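Speaker notes: Reupholster or replace? Seating in shared buildings
Wainwright Institute for Furnishing Practice, members' briefing, September 2, 2021

Opening (allow five minutes)

Good afternoon, and thank you for attending. The purpose of this session is to set out the Institute's guidance on soft seating in libraries, waiting areas and halls of residence. The guidance applies to seats that are used daily by the public. It does not apply to antiques, for which a separate note exists.

Members will be aware that the review began in May. Returns were received from 54 member organisations, covering 967 individual seats. The working group is grateful to all who completed the form, in particular those who did so twice after the first version was withdrawn.

Slide 2. What the returns show

Over 600 of the seats had been marked for disposal on the grounds of appearance alone. The inspection sheets recorded no fault in the base or legs of these seats. The usual entries were fading, creasing and worn piping. Pause here, as members may wish to compare this with their own stock.

The Institute's position is that the covering and the structure should be assessed separately and recorded on separate lines. The present Homus stock form does not allow for this. A revised form is in preparation and will be sent to members when it has been agreed.

Slide 3. Fabric

Plain and heathered greys remain the most common choice in the returns. They are easy to match when a single cushion has to be renewed, and they sit well beside most wall colours. Members should nevertheless ask the supplier for a rub test result and a fire certificate before placing an order. A sample card is not sufficient evidence of either.

Piped seams deserve particular mention. They give a neat edge to a cushion, but they stand proud of the surface and take the first of the wear. Where piping is wanted, a spare length in the same cloth should be ordered at the outset and kept with the purchase papers. 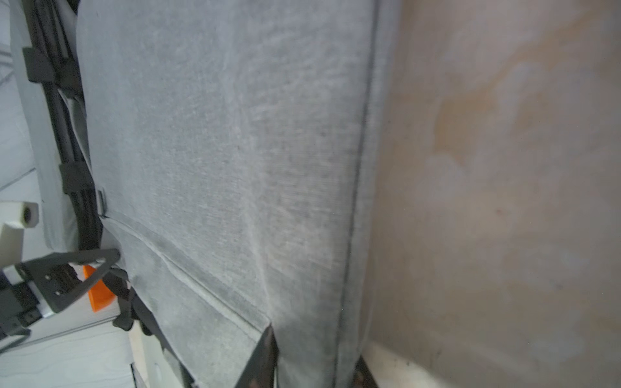

Should a cushion be re-covered if only the seam has failed?
A failed seam should be restitched first, and the cover replaced only where the cloth beside it has thinned or will no longer hold a stitch.

Slide 4. Filling

Speak slowly here; this part drew most of the queries at the regional meeting. Foam loses height before it loses shape, and a seat may look sound while giving very little support. The simple check is to press the centre with a flat hand and watch how it recovers. If it stays low, the filling should be renewed at the same time as the cover – doing the two jobs a year apart means paying for the labour twice.

Under the Colletti scheme, members may send old foam for collection with their next delivery. Feather fillings are not accepted.

Slide 5. Costs and contracts

Quotations should be requested per seat and should state whether collection is included. The Skurkel building is a useful case. Its seats were re-covered floor by floor, so that no reading room was closed, and the contract fixed the cloth price for 2 years. The contractor asked for longer access in the evenings than had been agreed, and this should be settled in writing beforehand.

If time is short, omit the remarks on evening access and go directly to questions.

Questions on fire certificates should be referred to the technical desk. Paper copies of the guidance are on the table by the door.

Related items
Caring for wool blends in public rooms
Stacking chairs: storage and inspection
Choosing a contract upholsterer
Notes from the May regional meeting
Disposal of foam and feather fillings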